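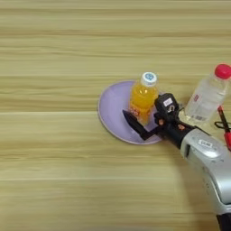
Cuaderno de mesa, julio, 9:40. Sigo con la cronología de las detenciones en Bilville tras las marchas contra la ley de reunión. El archivo de prensa tiene 823 piezas y he leído 147, así que voy estupendamente si me jubilo tarde.

Primer problema, las cifras de asistencia. La policía dice 2,000 y los convocantes 4,000, exactamente el doble, lo que me hace pensar que unos contaron cabezas y los otros zapatos. De momento van las dos en la ficha, cada una con su fuente. Nada de medias: ya lo hicimos con lo de Putach y salió una cifra que no había dado ninguna de las partes.

Segundo problema, «Yusuf». En los comunicados aparece como detenido, como portavoz y, en una nota de agencia, como barrio. Es el nombre de la plataforma. Corregido en las fichas, menos en la del barrio, que dejo marcada en rojo por cariño.

Idalina Sampaio ha pasado los comunicados por Minenent para sacar duplicados. El programa considera idénticos dos textos si comparten el párrafo legal del final, o sea, todos. Hay que quitar ese párrafo antes de la segunda pasada. Idalina, si lees esto: el umbral lo toqué yo, perdón. 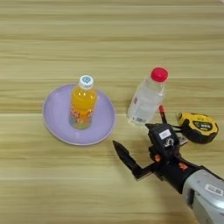 Bilville, julio

Copio el arranque de la nota local porque es la única que da hora: «El dirigente fue detenido a las seis de la mañana a la salida de su domicilio para garantizar el orden público». Las demás repiten el orden público y se comen la hora. Una lo sitúa en una estación de autobuses — sin fuente, con mucho ambiente.

Para la ficha: detención a las 6:00, una fuente, sin confirmar. Cargos, desconocidos. El abogado habla de «retención» y la fiscalía de «medida cautelar». Uso «detención» en todas hasta que alguien me enseñe un papel.

16:15. Llamada al juzgado. Me pasan con prensa, prensa me pasa con el registro y el registro me devuelve a la centralita, donde ya nos saludamos. Probar mañana antes de las diez.

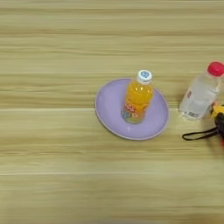 Plato lila sobre la mesa de madera.

Pendiente:
Segunda pasada en Minenent sin el párrafo legal.
Pedir a Idalina la lista de comunicados retirados.
Separar las piezas de opinión, que están mezcladas con las crónicas y a veces cuesta distinguirlas.
Revisar si la marcha de la tarde y la «concentración posterior» son la misma. Sospecho que sí. El corresponsal cobró las dos.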